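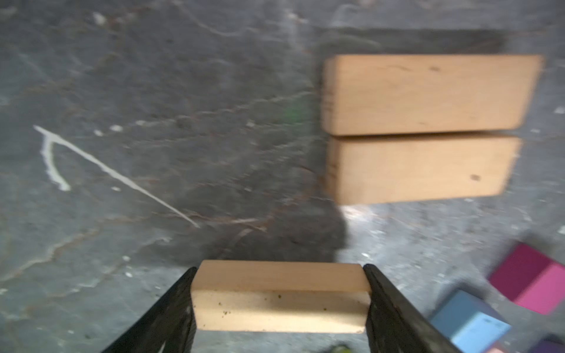
Clilero Set-Up Guide, page 114

Recording block examples

1. Grip each block across its short ends.
2. Save one example per pick. Stop at 100 and back up.
3. Delete any example in which a block slips.

Caution: keep hands off the rail while recording.
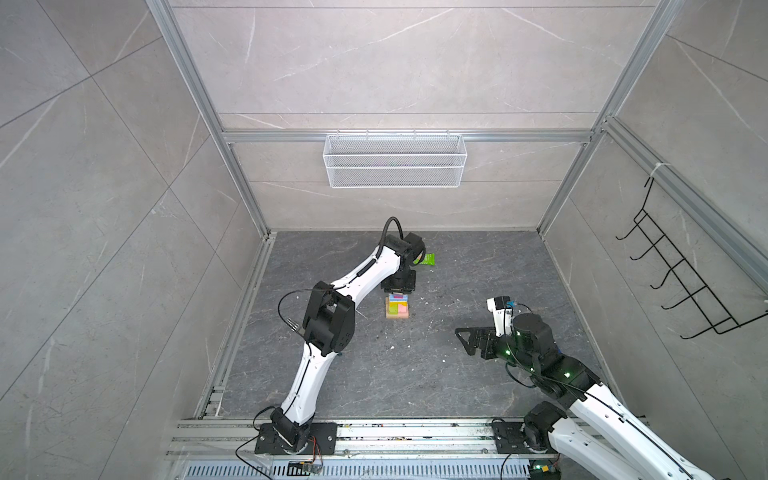
Examples from both arms go into one session folder. Set the arm name before you record. With two arms on the same rail, as here, a wrong name is easy to miss later.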